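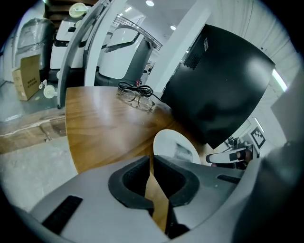

图1 夹爪视角下的木桌面，指垫前方放着眼镜和一圈黑色线缆

手持夹爪采集套件的设备选型与采购计划
课程项目中期报告（Skillier小组）

一、我们在做什么

Skillier是我们小组给这套手持夹爪起的名字，也是这门课的项目名。人握着夹爪做日常动作，夹爪上的镜头把过程录下来，再配合标记算出夹爪的位置，供后面的机械臂学习用。上学期我们把第一批样机装了起来，这学期的任务变成了一件听上去没那么酷的事：写一份能通过审批的采购计划。

说实话，刚接到这个题目时大家有点失望，都想接着写代码。结果做了两周就上瘾了！一份物料表里藏着的工程问题，比我们预想的多得多。一颗螺丝选错长度，镜头支架就会晃；一根线买短了，整条胳膊的活动范围就少一截。以前觉得买东西是写完代码以后的事，现在我们每次开会都先打开报价表。

经费来自系里的Ruiz-Ortega学生项目基金。基金要求每一项开支都写明用途、替代方案和到货风险，不接受“备用若干”这样的写法（初稿里我们写了三处，全被退回来了）。下面按部件说明选型过程，最后是分批采购的安排和还没解决的问题。

二、数量怎么定

第一个要回答的是买几套。课程结束前要安排5套同时使用，另备1套，总共按6套采购。备用的那套也要完整装好、完整标定，平时和其他几套轮换着用。上学期我们的备件是散的，放在抽屉里，真要用的时候还得现装现调，一个下午就过去了，所以这次坚决不省这点装配时间。

双手任务需要左右两只夹爪，这里说的“套”是单只夹爪加镜头、指垫和标记件。外壳左右通用，打印文件只有一份，这是上学期留下的最得意的设计。指垫也是左右通用，装反了不影响使用，只是磨损的位置会不同。

三、镜头模组：最纠结的一项

镜头模组占了预算里最大的一块。候选有两家，Sollix的模组单价725元，Jaltine的单价1,091元，两者都是鱼眼镜头，接口也都能接到我们现有的主板上。按6套算，前者4,350元，后者6,546元，差出来的2,196元够把其余耗材全部买齐还有剩。

我们先列了自己真正在意的几条：指尖必须始终在视野里，桌面上的小物件要能辨认，画面边缘的标记要能检出，外加长时间录制不掉帧。分辨率反而排得靠后，因为训练前图像都要缩小。

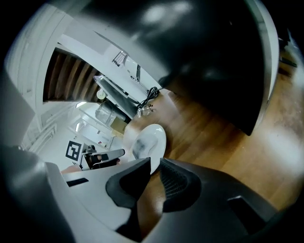

视角大小是我们讨论最久的一条。视角窄了，夹爪贴近物体以后周围的环境就全丢了，后面做定位会很吃力；视角宽了，边缘的形变又会给检测添麻烦。图2很能说明这个取舍：两片指垫和木桌面都在画面里，左侧远一些的地方还能看到一块黑白方格标记，可是白色电器已经斜得厉害，四周也压着一圈黑边。这样的画面信息量很大，我们都舍不得换成窄镜头，于是把标准定成“保留宽视角，标定必须逐只做”，并且在采购表里给标定板单独列了一行。

按这个标准再看两家报价，思路就清楚多了。Jaltine的报价里包含出厂标定文件，Sollix的不包含。但我们反正要逐只标定，这份文件最多拿来做对照。小组最后的意见是主选Sollix，先买1只样品，按我们自己的流程跑一遍标定和长时间录制，通过以后再下其余的订单。如果样品不合格，就改买Jaltine，同时把标定板换成便宜的型号，把差价尽量补回来一部分。

样品测试的内容已经写好了：
固定在桌面支架上连续录制，检查有没有掉帧；
手持录制开抽屉、擦桌面、端盘子几类动作，检查指尖是否出过画；
在窗边和室内灯下各录一段，比较标记的检出情况；
拆下镜头再装回去，重新标定，看两次参数差多少。

最后一项是我们自己加的，特别想知道结果。如果拆装以后参数变化很小，将来换外壳就不用全部重来，能省下好多时间。

四、指垫、标记件和线材

指垫是耗材，这一点在第一份预算里完全被忽略了。软的指垫抓得稳，磨得也快；硬的耐用，碰到光滑的盘子边就容易滑。我们打算以软垫为主，少量配一些带纹理的硬垫，用在抓较粗糙物体的任务上。两种垫子的安装孔位必须一致，这条已经写进给供货方的要求里。

标记件准备自己做：外壳用打印的白色方块，各面贴上印好的图案。外购的成品更平整，但交货要等，而且尺寸改一次就得重新报价。自己做的难点是贴面不能起泡，图案纸也要选哑光的，亮面纸一到灯下就反光，检测程序马上认不出来。练习贴了好几个以后，我们现在手已经很稳了，甚至有点享受这个过程。

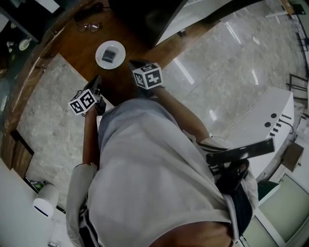
做计划的时候还有一项容易漏掉，就是人拿着这些东西能坚持多久。夹爪本身的重量加上镜头和标记件，短时间没感觉，连做几轮任务以后手腕会酸，动作就开始变形，录下来的数据质量也跟着下降。所以我们在物料表里加了一列“重量”，每换一个零件都要更新合计。打印外壳的填充率降了一档，螺丝也从钢的换成了尼龙的，只有镜头支架那几颗保留钢螺丝。

线材的选择也和手感有关。粗线屏蔽好，可是拖在手腕后面，转身时会拽着夹爪走；细软线舒服得多，接头处却容易折断。目前的方案是主线用细软线，两端加护套，线长按手臂完全伸直再留一点余量来定。护套很便宜，多买一包也不会影响总额，这是整份预算里唯一一处大家毫无争议的开支。

五、分批采购安排

第一批：镜头样品1只、标定板、图案纸、两种指垫各一小包。这批金额小，只需要指导老师签字，可以马上下单。

第二批：其余5只镜头、主线、护套和螺丝。必须等样品测试报告写完再提交，报告作为附件一起交给基金。打印外壳可以提前开始，不用等镜头到货，打印机排队的时间我们已经预约到12月。

第三批：补充指垫和损耗件。数量现在不写死，根据前两批使用后的记录来填。为此我们做了一张更换登记表，贴在工具柜门上，每换一次指垫就写一行，记下用的是哪种垫、做的什么任务、换的时候磨成什么样。

分三批会多付运费，也多填两次表，我们算过以后觉得值得。上学期一次买齐，结果支架孔位改版，剩下一整包用不上的铜柱，到现在还在盒子里。

六、还没解决的问题

Sollix的交货时间还没有书面确认，邮件里只写了“下单后排产”。我们已经请对方补一份带交期的正式报价，收到后替换附件里的旧版。

备用那套放在哪里、由谁负责充电和检查，还要再商量。现在倾向于每周轮换一次，谁上次用的谁负责交接，登记表里加一栏签名。

硬指垫的样品还没到，纹理方向横着好还是竖着好，大家意见不一。两种都要试！测试用的物件已经挑好了，有盘子、杯子、小纸盒和海绵，下次组会前把录制顺序排出来，连同更新后的物料表一起发给指导老师。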